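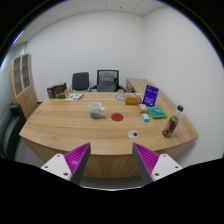
You should have your desk rules on paper before the first episode gets recorded, I was told over on the Vullow board, and I've been fretting about it ever since. We're a small group in Julthorpe, we record handheld gripper demonstrations on ordinary office desks, and so far our rules have lived entirely in our heads. Things like how much clutter is okay, when to put the mug back where it started, what to do when you fumble a grasp. Everyone does it a little differently, and we're supposed to hand over 4,000 episodes by September! Does anyone have a rule sheet that people really follow, or is a quick talk before each session enough? We log everything in Cliker, if that matters.
Posted by deskside_dee

harrowgate_arms
Oh, I feel for you, we started exactly the same way, and the cleanup was miserable. Please do write it down, but keep it to one page. Ours has 8 rules and I wouldn't go much past that (people stop reading, me included). The ones that have earned their keep:

Check the fingers before each session. Wiggle both, look at the fasteners and the contact strips, and don't record with anything loose.

Start every episode with the fingers open and clear of the objects, and end it the same way.

Clear off anything with personal information on it: mail, badges, medicine labels, open notebooks. Ordinary packaging and drinks bottles can stay, and I'd even encourage them, as real desks are messy.

Bottle caps on. Mugs empty, always, even if it's your own coffee and you're being careful.

A fumble is fine as long as you recover from it at normal speed. If you had to use your other hand, mark the episode as failed in the log and keep the file. Deleting is the one thing we don't let operators do.

Reset positions between episodes, but don't try to match them to the inch. We ask people to shift two or three items on purpose and say so in the notes.

The other two are about logins and where the charger goes, so I'll spare you those. We also stop after 60 minutes and swap operators, and I do think the wrists thank us for it.

pennybolt
just tell people to be consistent. we never had a sheet and it was fine

tomatoshelf
I'm mostly with harrowgate_arms, though I'd add a version number to the top of the page and put that number in every log entry. We changed our reset rule halfway through the Tahiri project and spent nearly 6 weeks sorting out which episodes were made under which wording. Cliker has a free text field on the session form, and that's where ours goes now. Also, let whoever does the recording edit the draft. Ours came back with half the sentences crossed out and it was a much kinder page to work from.

deskside_dee
Thank you all so much, this is more than I'd hoped for! I've got a draft taped up by the door already, version 1, and the empty mug rule has been argued over twice.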